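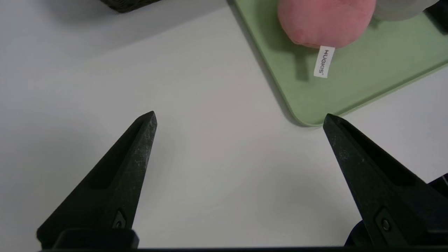
A reader wrote in reply to my previous entry that the new timetable between Selter and Esano had been a clear improvement, and that I had been unfair to the operator. The reader travels the full length of the line and now arrives earlier than before. I accept the point as far as it goes. My concern remains with the intermediate stops, and with Byun in particular.

Under the former arrangement, Byun was served by five trains each morning. It is now served by two. The published notice describes this as a redistribution of calls, and passengers are advised to use route 573, which leaves from the road below the station. The bus is clean and the drivers are courteous. It does not, however, connect with the train at Tostska, where the interval is shorter than the walk between the two platforms requires. I have attempted the connection on two occasions and missed it on both.

The consultation document was made available in October. It ran to a considerable length and placed the changes at Byun in an appendix, under a heading concerning rolling stock. Residents who wished to comment were asked to do so in writing. I did so, and received an acknowledgement but no reply.

It would be reasonable to ask that the bus depart slightly later, or that the train be held when the bus is known to be close. Neither measure would affect passengers travelling through to Esano. I have written again to suggest the first of these – the second may be harder to arrange on a single track.

Comments on this entry remain open. Correspondents who use the evening service are especially invited to write, as I seldom travel after six and cannot speak to its condition.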